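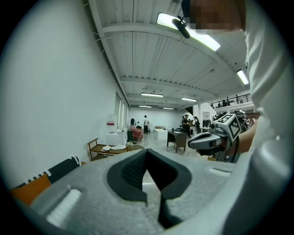 Re: Gap between tracks 7 and 8 on the Grolon transfer

On the archive list, Kalkidan Tufa wrote:

> The Grolon set plays back with a short dropout where the
> first reel ends. I hear it on the stream and on the download.
> Is the gap on the tape, or did it come in when the files were
> cut? Also, will the Poritz show get the same treatment before
> it goes up in December?

It came in when the files were cut. The tape runs through without a break at that point. I checked the raw transfer against the published files and the splitter dropped 278 samples at the end of track 7. The lossy encoder then padded the start of track 8, so the stream sounds worse than the download.

I have recut both tracks from the raw transfer and moved the marker back to the last quiet spot in the applause. The new files are in the Rikelov folder under the same names. Please clear your cache before comparing – the old copies stay on the player for 36 hours.

The level jump near the end of the encore is a separate matter. It is on the tape. Gajewski rode the fader by hand that night and I would leave it alone.

On Poritz: yes, same treatment. I will cut on frame boundaries this time and post checksums with the files. The audience source still needs speed correction, as it runs sharp for the whole second set. If anyone has a lower-generation copy, write to me off list before I start.

Miłosz Adamczyk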